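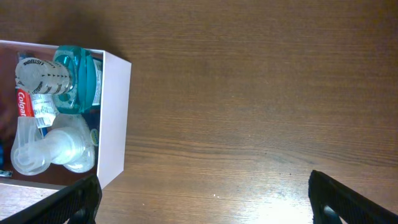 Section 4. Teaching the packing task by remote control

By now your Rostix pair should be bolted down, powered and calibrated, and you have probably moved the arms a little just for the fun of it (everyone does, and it's good practice!). In this section you'll guide the arms through a whole job while Ilness, the recording program, keeps track of every joint and every camera. We use toiletries and an open box all through the guide, and you're welcome to use whatever you have in the bathroom cabinet.

4.1 Before you record

1. Set the box where both grippers can reach it comfortably. Try each corner with each arm before you settle on a spot.
2. Hold the two hand controllers in their rest position and press Link. Wait for both arms to stop moving.
3. Open and close each gripper all the way, twice.
4. In Ilness, choose New Task and type a short, plain name such as "pack toiletries". The name can't be changed later, so do take a second over the spelling.
5. Look at each wrist view with the gripper lowered into the box. You want to see the fingertips and some of the box floor around them.

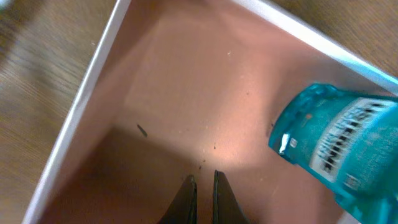

Figure 4-2. Wrist view with the gripper open at the box and a bottle lying at the right.

Note: If the wrist view is dark inside the box, move your lamp, and leave the exposure setting alone. A change in exposure halfway through a set makes the early recordings hard to use alongside the later ones.

4.2 Recording a demonstration

1. Lay out the items and bring both arms to their start pose.
2. Press Record and wait for the tone. Recordings run for up to 60 seconds.
3. Guide one gripper to the first item. Come in slowly over the last little stretch, close the fingers, and pause for a breath before lifting.
4. Carry the item over the wall of the box, lower it, and open the fingers. Please don't drop things in from above, however tempting it gets by the end of the afternoon.
5. Carry on with the remaining items, then return to the start pose and press Stop.

Caution: Keep your free hand and your sleeves away from the table while the arms are linked. The arms follow the controllers even when you are only scratching your nose. 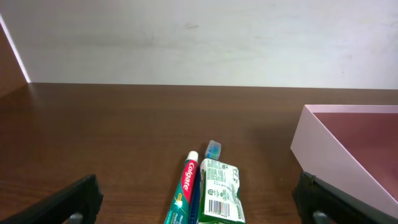
Choosing how to lay the items out deserves more thought than most new users give it. Items set well apart are easy to pick one at a time, and we suggest your first recordings be like that. Once you feel steady, try closer groupings, like the toothpaste, toothbrush and green and white packet lying side by side here, with the packet covering much of the brush. You'll have to decide which one to take first, and it helps to stay with the same choice from one recording to the next – the Prerko trainer learns your habits, good and bad alike.

4.3 Using both arms

Two arms are wonderful to have, but they do share the same air. Let one arm do the work and park the other to the side,

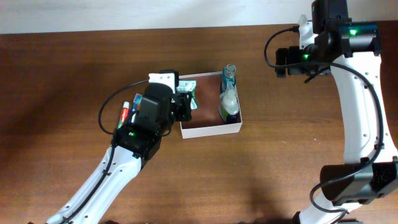 then swap over when the next item is easier to reach from the other side. If the grippers must cross above the box, lift one well clear first and hold it there until the other has finished.

Caution: If the arms touch, press Stop and let go of both controllers gently. Do not pull the arms apart by hand while they are powered.

4.4 Keeping and discarding

Play each recording back before you save it. A small wobble or a second try at a grasp is fine to keep. Discard any recording where you bumped the table or moved an item with your hand. We find that 60 good recordings make a sensible first set, and you can always come back and add more.

If Ilness shows message 2175, one of the controllers has lost its link. Return it to the rest position, press Link again, and start that recording over from step 1 of section 4.2.

When the set is saved, go on to section 5, Sending your recordings to Prerko.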